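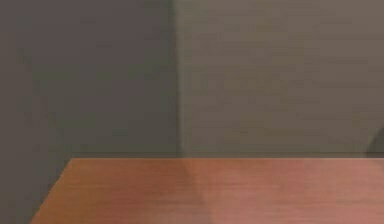

1/
Spent Monday at the Nondden lab teaching a simulated arm by remote control. Posting my notes as a thread so I can find them again. The setup is a wooden tabletop, two shades of wall behind it, and a pair of hand controllers on my side of the screen.

2/
The task is called "slide and park." You push a block to a spot near the back edge of the table, let go, and back off. Ignacio Salcedo wrote the task file. I'm the one driving, so any bad habits in the data are mine.

3/
First thing I had to fix was my speed. I drive fast when I'm comfortable and slow when I'm not, and the policy learns both. I now run a metronome in one ear. It's dull but the recordings line up much better.

4/
Second thing was pausing. If I stop to think in the middle of a push, the arm learns to stop there too -- and it has no reason to start again. So I plan the whole move before I press record. If I get lost halfway, I throw that one out.

5/
Depth is the hard part. The wood grain runs side to side, which helps me judge left and right and does very little for how far back I am. I use the line where the table meets the wall instead.

6/
Kadir Kılıçarslan asked why we don't guide a real arm by hand. We do, on the Zenberg bench. Hand guiding feels better and I make fewer mistakes. But your own arms end up in the camera view, and then you have to replay every motion to get clean video.

7/
Numbers, for anyone planning the same thing. We want 3000 demos before the first full training run. I do sets with a break of 5 minutes between them. Past the third set my releases get sloppy, and I can see it when I play them back.

8/
Releases deserve their own post. Open the gripper, wait a beat, then lift straight up. If you lift while opening, you drag the block with you. I must have done that all of my first morning.

9/
We log with Midix. It saves the controller input and the camera view together. Check the clock on both before you start. Ours were out of step once and I lost an afternoon of work.

10/
Someone asked about lighting. It's soft, with no hard shadows on the table. Easy on the eyes, though I'd like one good shadow under the gripper to tell me how high it is. Ignacio is adding that as an option.

11/
Next up is the same task with the block starting in odd places -- close to the corner, or turned sideways. Those are the ones I've been avoiding, so they go first. Will add to this thread when the set is done.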